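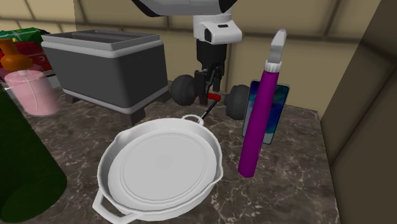

Section 5. Setting up a cluttered-counter evaluation

This section covers the simulated kitchen counter in the Frade evaluation suite, running under Samov. It assumes you have installed Samov, that the arm moves when you ask it to, and that you have already read Section 3 on camera placement. If you skipped Section 3, go back. It is short, and the errors you will otherwise get are long.

The purpose of the test is simple to state. A policy is trained on tidy counters and then asked to work on untidy ones, where the thing it wants is surrounded by things it doesn't. We change the clutter and leave the task alone, so that a drop in the success rate can be blamed on the clutter. In the skillet task the arm must take hold of the pan and lift it clear of the counter. The toaster, the phone and everything else are there to get in the way, a job they do very well.

5.1 Preparing the layout

1. Open the suite and choose Counter, then Skillet Lift.

2. Set the clutter source to Mixed. This draws from the whole object library, kitchen goods or otherwise, which is how gym equipment ends up beside the toaster. The library has no taste and is not meant to.

3. Enter a layout seed. Write it down somewhere other than the terminal window you are going to close.

4. Press Settle. Objects are released just over the counter and the physics runs until they stop moving. Wait for the status line to read Settled before you touch anything.

5. Turn the view right round the counter once and look for objects sunk into each other or into the wall. Touching is fine. Sharing the same space is not, and such a pair will part company at great speed as soon as the run begins.

Note: Objects may come to rest at odd angles, leaning on a neighbour or standing up when you would expect them to lie down. Leave them. The baseline layouts were not straightened either, and a tidied counter cannot be compared with them.

Caution: Do not move the skillet by hand after settling. Its start pose is saved at step 4, and the scorer will measure the lift from the saved pose whatever you do afterwards. One of our better early results came from a pan that had been dragged upwards with the mouse.

5.2 Running the trials

1. Load your policy from the Policies tab. Policies exported from Jandero need the gripper sign flipped. The box for this is called Invert Grip. A policy that opens its fingers with great confidence at the moment of grasping needs the box ticked.

2. Set the number of trials to 50 per layout. Fewer will run, but the report will be stamped Draft, and the stamp cannot be removed.

3. Leave Randomise Surfaces switched on. It changes the counter and wall materials between layouts. Policies trained on one plain worktop can become surprisingly attached to it.

4. Press Run. You may hide the viewer to save time, though we suggest watching the first 2 trials. Most set-up mistakes are easy to see and very hard to find in a log.

5. When the run ends, save the report before changing the seed. Changing the seed clears the results without asking. We know.

5.3 Reading the report

The headline figure is the share of trials in which the skillet was lifted and held. Treat it with some suspicion until you have looked at the contact table, which lists every object the arm touched. A policy may score well by ploughing through the clutter like a snowplough. The suite counts this as a success, with a disturbance penalty given in its own column. Quote both figures or neither.

In our own tests, failures fell mostly into two kinds. In the first, the arm went for the wrong object, usually one with a handle. In the second, it chose the right object and was blocked on the way down by something standing close to the grasp point. The first is a fault in seeing and the second a fault in planning, and more training data helped far more with the first. We had hoped for better news on the second, and have kept the plots in the appendix where they can be hopeful on their own.

Note: Results from the older Tradport scorer are not comparable with these. It counted any upward movement as a lift, including bounces.

If every trial fails, check Invert Grip again before retraining.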